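*Sat 25 November*

# Keeping Records and Players at Home: What I Do and What I've Quit Doing

The last version of this page went up in August and I've had to change my mind on a couple of items, mostly the ones I'd taken on faith from other pages like it. Treat the rest with suspicion too. I'm going by a living room full of used LPs, a turntable older than the couch, and no laboratory.

## Cleaning

Most of what's sold for cleaning records is water with a small amount of something in it and a nice label. I bought the Roron kit (bottle, velvet pad, tiny brush, zip case) and used it for a winter. Then I did one side of a scruffy dollar-bin record with the Roron fluid and the other side with distilled water and a single drop of plain dish soap, rinsed with more distilled water. I couldn't hear which was which. Someone with better ears might. The pad is decent and I still use it.

How I do it now:

- Dry brush first, on the turning platter, carbon fiber brush, light pressure. Two or three turns, then sweep off toward the edge.
- If it's still gritty, take it off the platter and wet clean on a clean folded towel. Go around with the grooves, never across.
- Keep the label dry. A plastic lid a bit bigger than the label, held down with a finger, works as well as the clamp gadgets.
- Rinse. This is the step people skip. Soap left in a groove is worse than the fingerprint you started with.
- Stand it in a dish rack until it's properly dry on both sides. Overnight if you can stand to wait.

Tap water is fine for washing the dish rack. I wouldn't use it on the record unless yours is very soft. Mine leaves white spots on the shower door, so I know what it would leave in a groove.

Wood glue. Yes, people pour it on, let it dry and peel it off, and yes, it lifts dirt. I've done it to one record. It took most of an evening, used up a good part of a bottle, and left a ragged bit at the outer edge that I picked at with a fingernail for longer than I'd like to say. Not on shellac, ever, and not on anything you'd miss.

Don't put alcohol on 78s. Shellac dissolves in it. I'm less sure about weak alcohol mixes on vinyl: half the people who write about this say it's harmless and the other half say it dries the vinyl out, and neither half shows any evidence. I leave it out.

## Static

The anti-static gun is fun to click. Whether it does anything that lasts longer than the first track, I have my doubts. What made a real difference in my house was a humidifier. In January, with the furnace running, everything crackles, the records and the cat included. With the room up to a reasonable humidity the crackle mostly goes.

Swapping paper inner sleeves for lined ones helps too. A pack of 100 costs less than most of the gadgets, and it also stops the paper from shedding lint. Brorkent sells some with a stiff backing that are easier to slide in. They also charge extra for a "static-dissipating" version. I bought both, mixed them up on the shelf by accident, and have never been able to tell them apart since.

Dryer sheets: no. They leave a film. I don't care how good it smells in there.

## Shelving

Records are heavier than they look, and shelf makers know it and hope you don't. Check the weight limit per shelf, then distrust it, especially if the shelf is long and held up only at the ends. Mine began to smile at me inside a year. A short span with a divider is far better than a long open one.

- Stand them straight up. Leaning is what warps them, along with heat.
- Pack them so you can pull one out with two fingers. If you need a whole hand, it's too tight and you'll get ring wear on the covers.
- Don't stack them flat, apart from a few for a few days.
- Keep the lowest shelf off a basement floor. Cinder blocks under a board will do it.
- Anchor tall units to a stud. Drywall anchors alone are wishful thinking at this kind of weight.

If your collection is anywhere near 2,000, think about the floor as well, and spread the units along a wall that runs across the joists. I've read confident claims in both directions about whether an ordinary floor will take it. If you're worried, ask someone qualified to look underneath, and don't settle it by reading a tips page.
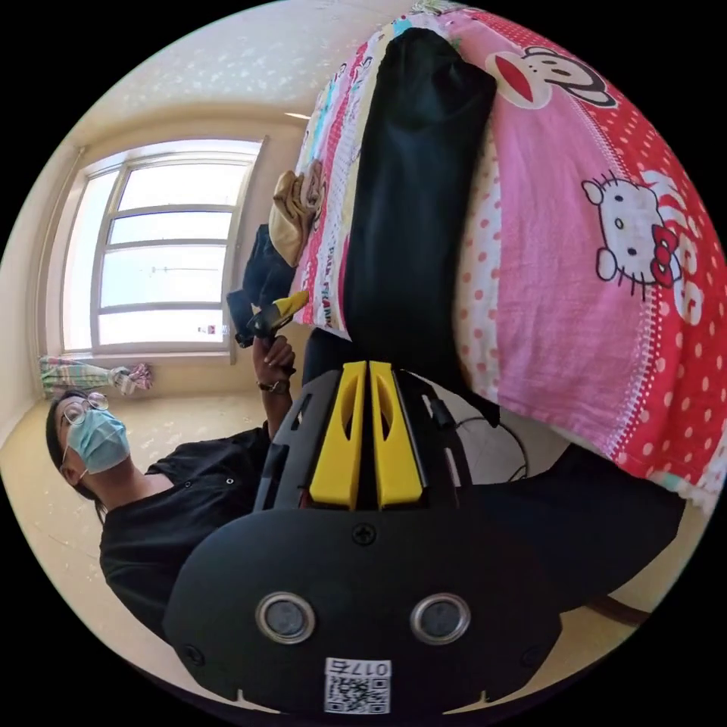 One reader wrote in to say I'm far too hard on shelf makers, that her long shelf has held jazz LPs without a sag for years, and that I probably put mine together upside down. The last part I can't rule out. She also says to turn a removable shelf over when it begins to bow, so that the load bends it back the other way. I've tried that since and it does work for a while, provided the pin holes allow it. I'd still call it a way to put off buying a better shelf.

She had a second complaint, that I never mention sunlight. Fair enough. Keep the shelf out of it. Spines fade first, and by the time you notice, the record nearest the window may have a wave in it.

## Flattening warps

I'm sceptical of nearly every method going around. Baking a record between two sheets of glass in a low oven works in the stories of people it worked for. Home ovens overshoot. Mine is off from its dial by enough to ruin a casserole, and vinyl is much less forgiving than a casserole.

The slow way is to put it between two clean, flat, heavy things and leave it in a warm room. Weeks, maybe months. It helped one gentle dish warp here and did nothing at all for a sharp edge warp. A lot of warped records play fine anyway, so try it before you fix it. If the needle rides the wave and the sound holds steady, leave it alone.

## Setting up the turntable

Level the shelf first, then the player. A cheap bubble level on the platter is enough. There are pretty brass ones sold for this and the bubble inside is the same bubble.

Set the tracking force with a gauge, because the dial on the arm can be off. People go too light out of kindness. A needle that's too light bounces around and does more harm than one set in the middle of what the cartridge maker recommends.

Thick mats, cork mats, leather mats, glass mats: if you change the mat you change the height, so the arm may need adjusting. Beyond that I've heard nothing I'd put money on. The Bavevetti mat that everyone was excited about last year is a nice piece of felt.

Footfall is a real problem, though. If the needle skips when somebody crosses the room, try these in order:

1. Move the player closer to a corner, where the floor gives less.
2. Put it on a wall shelf screwed into studs.
3. Set it on a heavy paving slab with something soft underneath. I cut up an old yoga mat.

I did all three before I'd spend on isolation feet, and by then I didn't need the feet.

## Speakers and wire

Keep the speakers off the surface the player sits on. That one is free and beats anything you can buy.

For wire, 16 gauge is fine for an ordinary living room run. The man at Malik Audio tried to sell me something as thick as a garden hose in a wooden box. I went home and used what I had. If it's a very long run, go a bit thicker. Label both ends with masking tape before you push the furniture back against the wall.

## Tapes, while I'm on it

Clean the heads with a cotton swab and high-percentage rubbing alcohol, and let it dry before you play anything. Keep it off the rubber pinch roller if the roller is old or cracked. Cleaning cassettes, the kind you pop in and run, vary a lot, and the dry ones can be scratchy.

Squealing tape sometimes quiets down if you fast-forward it to the end and rewind. Sometimes it doesn't. An 8-track that's been in a garage will need a new splice and probably a new pad, so don't just shove it in the player to see. The foam pads turn to goo and the goo goes straight onto the head. I got mine off with swabs and a lot of swearing.

Don't store tapes on top of a speaker. I've read that modern ones are shielded well enough that it doesn't matter, and I have yet to see anyone who says so put their own tapes up there.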